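Home Forums Search Members Help Log in

Polyester table linen: residual creases after washing
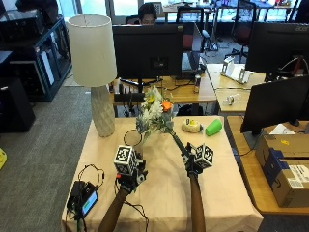 CATEGORY: FABRIC CARE / TABLECLOTHS

flatseam_r
I have a Veretti polyester tablecloth, pale peach, used under an artificial flower arrangement. After washing at 30 C and tumble drying, the fold lines remain. Ironing on the lowest setting reduces them but does not remove them. The care label allows a low iron and low tumble. Detergent is Gernosen liquid, no softener. Is the wash or the dryer setting the creases?

murkwater
Dryer. Polyester holds whatever shape it cools in. If the drum stops and the load sits, the folds set. Remove it while warm and hang it over a rail at full width. At 30 C the wash contributes very little.

tensile
Disagree in part. Spin speed matters. A high spin presses the cloth against the drum and the creases are already there when it goes into the dryer. Drop to the lowest spin and accept a longer drying time. I run my Katene machine on the delicates program with two cloths per load and no more.

murkwater
Spin creases relax in a warm dryer if the load is small. I have compared high and low spin on the same cloth and saw no difference after drying. Load size is the variable.

tensile
Same cloth, same dryer, but what weight of fabric? A thin cloth will relax. A heavy one won't.

flatseam_r
Mine is medium weight. I had been washing it with bath towels.

hemline44
Stop doing that. Towels twist around flat items and they shed lint, which polyester picks up. Wash table linen with table linen.

For creases already set: damp pressing cloth, iron on low, two passes, then leave the fabric flat until cool. Do not pick it up warm. Test on the hem first. If the surface goes shiny, the iron is too hot.

oldstarch
A steamer is faster. Hang the cloth, steam from the back, pull down lightly on the hem.

hemline44
Steam alone has never shifted a hard fold for me. It works on soft wrinkles. You need pressure for a fold line.

flatseam_r
Tried the damp cloth method. The lengthwise fold is gone. The crosswise one is still faintly visible from one side. Storage is probably part of this, as the cloth was kept in a Murley linen box folded to a small square.

murkwater
Roll it on a cardboard tube with acid-free tissue. No folds, no fold lines.

tensile
Agreed on the tube. Still lower the spin.

flatseam_r
Tube ordered. Next wash will be two cloths, no towels, low spin. I will post the result.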